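About Fadwood

Hi, I'm Raluca Rusu, and Fadwood is my little tableware rental. We lend out bright plastic bowls and cups for kids' parties, school picnics, block parties, camp cookouts, basically any meal where you'd be nervous handing somebody a good plate.

I started with my own kitchen cabinet. My sister was throwing a birthday party in February and had bought a huge pack of throwaway cups, and I said no, wait, take mine, I have tons! I did not have tons. I borrowed from two neighbors, washed everything in the sink until midnight, and by the end of that week three parents had asked me if they could do the same thing for their kids. So I bought more. Then I bought shelves, then a second-hand dishwasher that sounds like a truck, and then I had to move the whole business out of the house because we couldn't get to the washing machine anymore.

These days we own 1,886 pieces, and 1,648 of them are bowls and cups. The rest is serving spoons, pitchers and a few trays I can't stop collecting. Our smallest set feeds 42 kids and our biggest one feeds 115 – if you need more than that, call me and we'll put a couple of sets together.

Color is the part I love most. You can order all one color if you're that kind of person (I'm not), but most people let us mix. I lay things out on a green cloth before I settle on a mix, and purple and orange bowls with a blue cup somewhere in between is pretty much my favorite thing to look at on a table. 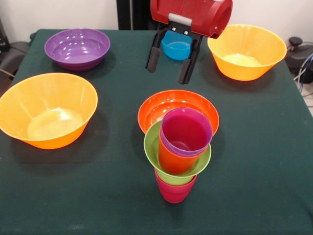
Dorin Barbu thinks I go too heavy on the orange. He would send out twice as many purple bowls if it were up to him, and he says the kids at the Avunetti summer picnic went for the purple ones first and left the orange for the grown-ups. We've agreed to disagree, and he packs the Avunetti order himself.

Picking up is easy. Come by the shop any Thursday after 3 p.m., and bring a car with an empty trunk, the crates are bulkier than you'd think. Scrape the food off before you bring things back, but please don't wash them! We do that here, and we check every rim for chips and cracks while we're at it. Anything too scratched for food goes to the Pop art room down the street, where it gets filled with paint and glue and buttons.

If a cup goes missing, tell us and don't lose sleep over it. We've had one come home from a sandbox a whole season later, and it's still in the Fernus set.

To book, call or send a note with your date, your head count and any colors you can't stand. I answer most messages in the evening, once the dishwasher is off and I can hear the phone.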